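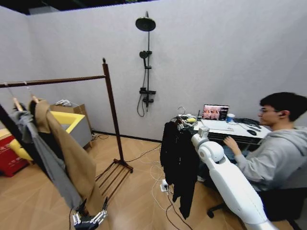

So can you just turn up and watch a robot deal with the laundry?

You can, if you book. Ruangrit opens its workshop in Urkby to visitors twice a month through February, small groups only, and the coat demo runs every time.

Got there late. Train stuck outside Stullside, then a wrong turn past the tile warehouse, so the safety talk was half over when I slid in at the back. Closed shoes, stay behind the tape, hands off the big red button unless you mean it. Fine.

The robot is called Trullness. Two arms, one head with a camera in it, and fingers on the left hand that click a little when they close. What they want from it is boring and they say so up front – take a garment off a rail, put it back on a rail, don't drop it. They've been at this since last spring. The company started out making conveyor parts and a fair bit of the staff still talk like conveyor people. Everything is a "cycle." A coat on a hanger is a "unit."

Long coats are the worst units, apparently. A shirt you can grab nearly anywhere. A coat swings, it hides the thing hanging behind it, and the hem drags over whatever is down there. The practice room has a dark wooden rack with a gray long-sleeved thing and a tan coat on it, coat in front, and the first job on the card that day was the coat. Wooden hangers. I asked if wire would be easier and got a very long answer, short version no.

The room itself, well. Power strip in the middle of the floor, cables going off every which way. A shower set mounted on the back wall, all black, hose and all. Yellow chair, cardboard box with spare white hangers on it. A guy at the desk in glasses and a gray hoodie, one earbud in, eyes on his laptop. The operators are like that, they barely look up. We kept our voices down for him and then somebodys phone went off.

First try took 46 seconds. Hand goes in low, comes up, stops. Thinks. Goes again. The hanger came off the rail clean and there was a small noise from the group, not quite a cheer. Second try it got the sleeve and quit, arm pulled back, message on somebody's tablet. Third try OK.

They do up to 200 of these on a good day. On a bad day a cable works loose and they do 2 and go to lunch.

Lunch, by the way – soup, bread, a plate of orange slices. Good soup.

Afternoon was the talk. Slides, too many. The bit worth hearing was on resets, meaning who puts the coat back. Right now a person does, every time, and that person gets tired well before the robot does. So half of the current work is teaching it to rehang what it just took down, and the rehanging is much harder than the taking. The hook has to find the rail. We saw four goes at it and one landed.

Would I have one at home? Not at that pace. A hotel cloakroom at 3 a.m., maybe, or a costume store. Somebody in the group ran a dry cleaner's and wanted to know about plastic covers. They have not tried plastic covers. They wrote it down.

The next vistor days are listed on the Ruangrit site, booking needed, no kids under 12. Parking is behind the building and fills up early. The room was warm, so leave the sweater in the car.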